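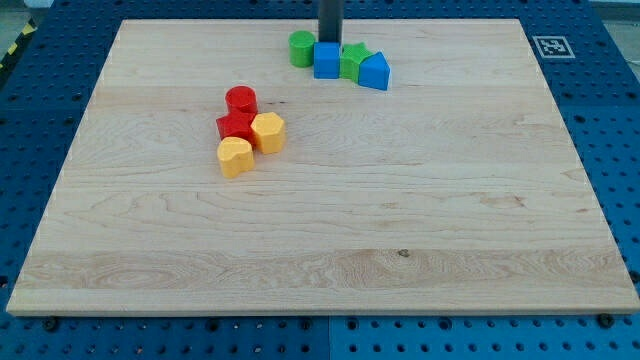 A glued maple panel on the blue bench at Brilwood, with shape-sorter blocks along the far edge.

Brilwood makes table tops, shelves and play boards in a single-story unit behind the Grorkby freight yard. The owner started it after 30 years in kitchen fitting and still does most of the gluing.

"I was always cutting up other people's panels," the owner says. "I wanted to pick the boards myself."

The maple arrives rough and sits indoors for several weeks before it is touched. Strips are planed, laid out on the floor and shuffled until the colors sit well together. Then they are glued edge to edge and left in the clamps overnight.

The laying out takes longer than customers expect. Pale maple looks plain from across a room, but up close the grain can change a lot from one strip to the next. On the panel on the bench, most of the lines are faint and run wavy across, and then there is a wider band with dark ovals and a small knot.

"Some people would put that strip underneath or throw it on the scrap pile," the owner says. "I like it toward the front, where you sit. A customer sent one back once over a knot. I sold it again the same week."

The worktable is bright blue and full of holes, and it came second hand from a machine shop called Draster that was clearing out. It cost some 2,000 dollars with delivery, which was more than the workshop had spent on anything except the planer.

"I had a wooden bench before and it moved with the seasons. You'd check a top for flat and you were really checking the bench," the owner says. "With this one I can put a bolt in wherever I need it and push the board up against it."

Play boards began as a sideline. A nursery asked for a low table top with no coating that would chip, and other orders followed. They are now close to half the work. A standard play board sells for 275 dollars, sanded and oiled. The oil goes on last, after the edges have been eased by hand.

The blocks are the ordinary plastic kind from a shape-sorting toy: a cylinder, a cube, a star and one like a little house.

"Kids drag things. They bang things," the owner says. "Maple takes it pretty well. It dents a bit, and you can sand it again in a few years."

The next job is a run of shelves for Mikuš, a bakery across town, due in July. Those will be maple too, in longer lengths, and the owner has not yet decided how to get them out through the side door.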